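Dundwood Opens Second Round of Window and Door Repair Grants

Households in the older districts may apply from October 2026
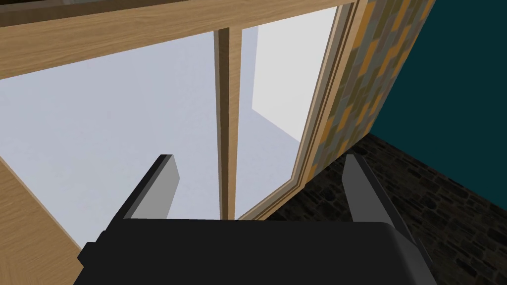
A large glazed unit in a wooden frame, viewed from a low angle.

DUNDWOOD – The City of Dundwood has opened the second round of its repair grants for wooden windows and glazed doors in older homes. The program, first offered in May, pays part of the cost of restoring original frames, replacing failed putty and broken glass, and fitting draft seals. Applications will be accepted from October 2026 until the money set aside for the round has been committed.

Owners of houses and small apartment buildings in the Hoxha district and along the Gitimeck canal are eligible. Tenants may apply with the written consent of the owner. Buildings used only for business are not covered, although an owner who lives above a shop or office may apply for the residential floors.

A grant may reach $2,736 per household and may not exceed half of the approved cost of the work. The remaining share is paid by the applicant. Payment is made after the work has been inspected, and the city will not reimburse work that began before an approval letter was issued.

The Office of Housing and Building Services said the first round drew more interest from the canal streets than had been expected, and fewer applications from Hoxha, where many of the buildings are divided among several owners. The rules have been changed for that reason. Owners in a shared building may now file a single application for the whole street front, with one person named as the contact. The grant limit continues to apply to each household separately.

"A good number of the frames in these streets can be repaired, and their owners have been told otherwise," said Vega Cifuentes, who directs the office. "We would like people to have the frame looked at before they order a new one. In many cases the damage is in the bottom rail and the sill, and the rest of the wood is sound."

Under the program, each applicant receives an inspection at no charge. The inspector checks the frame, the sill, the joints and the condition of the glass, and prepares a short written report stating which parts can be kept. The report remains the property of the applicant and may be used to obtain estimates from any licensed contractor, whether or not a grant is later approved.

Inspections in this round will be carried out by Hulletti, a carpentry and glazing firm working under contract to the city. Hulletti may not bid on work that it has inspected. A list of contractors who have completed the city's training session on wooden frames is available at the housing office, but applicants are free to choose a contractor who is not on the list.

Work that may be covered includes the following: replacing decayed sections of a frame with new wood of matching profile; removing and renewing putty; replacing cracked panes; repairing or replacing hinges, cords and locks; adding draft seals; and installing an interior storm panel where the original window stays in place. Painting is covered only when it is part of a larger repair.

Full replacement is covered in limited cases. The inspection report must state that the existing unit is beyond repair, and the new unit must be made of wood and follow the proportions of the original. Vinyl and metal units are not eligible. For glazed doors that open onto a street or a shared stair, the new glass must be safety glass – a rule that already applies under the city building code and has not changed.

Several residents asked during the first round whether double glazing could be fitted into an existing frame. The office advises that this depends on the depth of the wood and the strength of the hinges. Where the frame is deep enough, slim double-glazed panes may be approved. Where it is not, the inspector will normally recommend an interior storm panel, which adds no weight to the moving parts of the window and can be taken down in summer.

Homes built when lead paint was in common use will require additional care. Contractors must contain dust during sanding and scraping, and must clean the work area before the household returns to the room. The cost of these measures may be included in the application. Residents who plan to carry out small repairs themselves can borrow a vacuum with a suitable filter from the housing office against a deposit.

Applicants must provide proof of ownership or the owner's consent, a description of the problem, and at least one clear picture of each window or door concerned. Two written estimates are required once the inspection report has been received. The office expects to issue decisions within 22 working days of receiving a complete file. Approved work must be finished within 18 months, and an extension may be requested in writing if a contractor is delayed or the weather does not allow exterior work.

Applications will be handled in the order in which they are received. Priority will be given to ground-floor homes on the canal side, where damp has caused the most serious decay, and to households in which a resident is over the age of 65. Households that received a grant in the first round may apply again only for windows or doors that were not part of the earlier work.

Forms are available at the front desk of City Hall and at the Hoxha branch library. Staff at the library will help residents complete the form on weekday afternoons. Completed forms may be returned in person or by mail to the Office of Housing and Building Services, Room 3, City Hall, Dundwood. Forms sent without pictures will be held until the missing material arrives, and the applicant's place in line will be set by the date on which the file is complete.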